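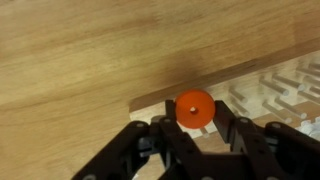

What makes a song a single?

A single is any track released and promoted apart from its album. It can come out before the album, on the same day, or months after.

Popular Music Industry: Week 2 handout
February
By Danylo Bondarchuk

Filed under: Course Notes, Recording & Release

Print this page | E-mail this page

These notes go with the lecture on release planning. Please read them before the tutorial and bring your draft schedule.

1. The lead single

The lead single comes out ahead of the album and tells listeners what to expect. Labels often pick a track close to the artist's earlier sound, even when the rest of the album goes somewhere else. Our case study is the singer Horobets and her second album, Watesum. The label wanted the title track as lead single. Her manager, Sándor Kerekes, argued for "Mullport", a slower song with a long intro. The manager won, and the radio edit lost 17 seconds from the front.

Listen to both versions. Note where the voice enters and what has gone from the opening.

2. Radio edits

A radio edit usually does one or more of these things:
- shortens the intro
- removes or covers swearing
- cuts an instrumental break
- fades out before the album ending

The edit is a separate recording for cataloguing purposes and should have its own code. Students lose marks on this every year. If your schedule lists an album version and an edit, give them separate lines.

3. The follow-up

The follow-up single is normally timed to the album's release or soon after. With Watesum, the label Skundus left a gap of 60 days between the two singles. Radio programmers had mostly stopped playing "Mullport" by then, and the second single had to be pitched from scratch. Kerekes has said he would have preferred a shorter gap. The label's view was that the tour dates mattered more - the follow-up was meant to land in the week of the first show.

There is a fair argument on each side. Your tutorial answer should choose one and defend it.

4. B-sides and extra tracks

On vinyl the B-side was a physical need, as the record had another side to fill. Digital singles have no such need, but many still carry a remix, a live take or an acoustic version. "Mullport" came with 2 extra tracks, both recorded at rehearsal. Neither is on the album.

Terms to know: lead single, promotional single, radio edit, B-side, pre-save, add date.

For the tutorial

Draft a one-page release schedule for a ten-track album. Mark the lead single, the follow-up and the album date, and write a short paragraph on why you spaced them as you did. Hand in a paper copy - I don't mark these from e-mail.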